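4.2 Penalties and License Renewal

Figure 3. Three plastic bins on a white tabletop.

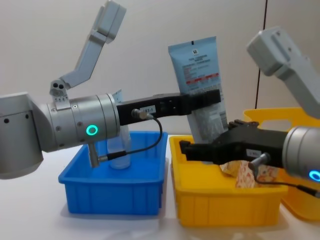

Borghild Nygård told us that a fine had never cost a hauler in Brellthorpe its license in all the years she sat on the licensing board, and that she could not recall a renewal hearing where a fine was even brought up. The town's own records bear her out. We read the minutes of every renewal hearing in the study period and compared them with the state's list of dumping and storage violations. The list and the minutes are kept by separate offices, and the renewal form does not ask about penalties in other towns.

The state list gave us 895 violation notices across the six towns. Most were minor paperwork matters such as a missing manifest or a late quarterly report, and these are left out of what follows. After removing them, and removing notices later withdrawn, we were left with 69 cases in which a licensed hauler or yard admitted to dumping, burying or storing waste where it was not allowed. These are the cases used in the rest of this section.

The standard fine was $2,000. It is set by statute for a first admitted violation and does not change with the size of the load. A hauler who left one truckload of roofing waste behind a ballfield paid the same as a yard that had been taking in mixed demolition debris for a full season. Inspectors can ask for a higher amount when the site is close to a stream or a well, but the request has to go through the county attorney, and in the files we read it was seldom made.

Cleanup orders were a different matter. They were often far larger than the fine, and the files show long delays in carrying them out. Hokau Hauling was ordered to remove fill from a leased lot on the east side of Brellthorpe and asked for four extensions, each of which was granted by letter without a hearing. During that time the company bid on and won the town's leaf pickup contract. The contract file contains no mention of the order. The purchasing clerk is required to check that a bidder holds a current license, and Hokau did.

Grønli Salvage shows the opposite pattern. The owners paid the fine, finished the cleanup before the deadline and then reported the violation themselves on their next renewal form, in a space meant for changes of address. The board put off the vote until the following Thursday and asked for a letter from the state. Grønli worked without a valid license for five days and lost a small contract with the school district as a result. As far as we can tell from the minutes, this was the only renewal in Brellthorpe that was delayed for a reason tied to waste handling.

We asked board members in all six towns whether they would want to see penalty records before voting. Opinion was split. Several said that a fine already paid should not be counted again. Sigrun Engebretsen objected to this view in her written reply - "A license is the town saying it trusts you with the work. I would like to know what the work has looked like" - and added that her board had asked the county for such a list twice and had received a password that did not work.

Otel County did set up a shared record in the last year of the study. It can be searched by business name only. A hauler that closes and opens again under a new name, with the same trucks and the same owners, will come up clean. We found this in two of the 69 cases by matching mailing addresses by hand. There may be more, as we had no access to ownership filings for firms registered out of state. The effect of these name changes on contract awards is taken up in Section 4.3.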